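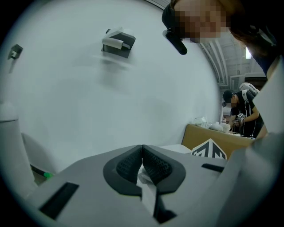

Gallery: Wall Fittings and Small Holders, Divero Workroom

2 comments | 12 shares

The Divero workroom changed its wall fittings in February. Supplies that used to be kept in drawers are now held on brackets and clips wherever the item allows it. The page covers the bracket stage of the work. Shelving and lighting have their own pages.

Bracket and clip, pale surface. Dark gray bracket with a white piece resting across the front. The smaller dark gray clip is farther left.

Fitting notes

Layout was drawn by Ubaldo Dal Bello and checked against reach by Rebecca Santoro, who is the shortest person on the team. Heights were set from the floor with a stick marked in pencil, and the marks were moved twice before any drilling. The first layout put every bracket in one line. It looked tidy on paper and put the most used items behind the door when it was open.

Brackets carry supplies that are pulled or torn off with one hand. Clips carry flat or light items: gloves, a cleaning cloth, a folded instruction sheet. A clip should not be used for anything that has to be pulled downward. Two of the early ones worked loose that way and were refitted with longer screws.

Fixings are Cavelico pan head screws, bought in a box of 500. Wall plugs were used on masonry only. Where a fitting goes on a panel, drill from the front, deburr the back, and use a washer. Tighten by hand. A powered driver will pull the head through thin sheet before the clutch lets go.

Spacing between neighboring brackets is 22 cm, center to center. Closer than that and the hand catches on the next holder when changing a roll. Curved surfaces take a narrow bracket only; a wide one rocks on its two outer corners and marks the finish. A strip of felt will stop the marks but not the rocking.

Loading and use

Load rolls so the free end comes off the back. Ada Caruso tested both directions over one Saturday and the back feed gave fewer long tears. Thin tissue is best taken with a short sideways pull. Cloth strips can be pulled straight down.

Used tissue and offcuts go in the bin at the end of the bench and are not left on the work surface. Bottles stand on the bench and are not hung. Cables are run along the back edge and tied at each end, with enough slack left to lift them for wiping.

Cleaning is by damp cloth, then dry cloth. Solvent was tried on one Ferraro bracket and took the color off the arm. That bracket is still in service at the far end of the room, where it holds masking tape.

Outstanding work: one clip to move left of the sink, labels for the lower row, and a stop for the door.

Layout: Ubaldo Dal Bello. Page text: Thomas Gatti.

Comments (2)

Vittoria Bellini
What screw length did you end up with on the clips? We have the same trouble in our room, and ours are on thin panel with no access to the back.

Thomas Gatti
The longer screws went into masonry, so they would be no help to you. For panel with no rear access, use a spreading anchor and keep the load light. We have two of them by the window and they have held so far.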